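Notes from the Wodent Creek planting, second year

May 29, 2025

The lower bank at Wodent Creek has now been through two winters and one proper flood, so I finally have enough to write down. The site is the inside bend below the Ekanayake footbridge, a strip 300 feet long between the mown grass and the water. Before we started it was reed canary grass from end to end, with a few box elders leaning over the channel.

We planted 573 stems in November of the first year. Most were live stakes cut from willow and red osier dogwood farther up the creek, and the rest were bare-root ninebark and buttonbush bought in. The stakes were 30 inches long, pushed in two thirds of their length, buds up. Ruwan Biswas drove pilot holes with a piece of rebar and a hand sledge. Where the soil was silt this was quick. Near the bridge there is old riprap under the surface and we lost a good many stakes to split ends before moving the line uphill.

Survival depended mostly on height above the water. The lowest row, at the toe of the bank, did poorly. The spring flood took out whole sections of it, and what remained was chewed by beavers. The second and third rows did well, and the willow there is over my head. Dogwood was slower and is still getting shaded by the canary grass in places. Buttonbush leafed out so late that I had written half of it off and marked it dead on the sheet, which I then had to correct.

Mulch was a mixed result. We put down cardboard and wood chips on the upper half only, on the theory that anything lower would float off. The chips on the upper half floated off too. The cardboard mostly stayed where it was pinned, and the grass came through at the seams. If I did it again I would overlap the sheets by a full foot and skip the chips below the high debris line.

The tree tubes need attention every year. Voles nest in them, and two had wasps. Nuwan Biswas has been going down the row with a bucket, pulling the dead grass out of each one and resetting the stakes that lean. Tubes should come off before the stem fills them - we left three on too long and the bark was soft underneath. 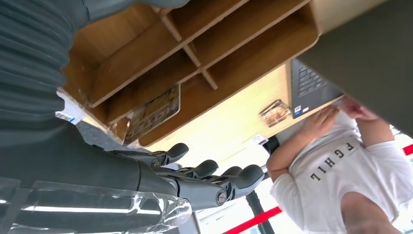
Storage of cuttings is the step I get the most mail about. Cut them dormant, after leaf drop, and keep them cold, dark and damp until the ground can be worked. Standing them in a pail of water in a heated garage will wake them up too early. I bundle mine by species with the butt ends even and wrap the lower part of each bundle in clear plastic, the same sort of crinkled wrap that is around the forearm in the picture, with wet newspaper inside it. Leave the top open. A bundle sealed at both ends grew mold on me at Gukimness.

The next job is the gap by the bridge. I have ordered coir logs from Jirkow for the toe and will stake behind them once the leaves are down. The canary grass on the upper edge gets cut twice before then, low, with the clippings hauled out. I will post the new planting plan when the spacing is settled.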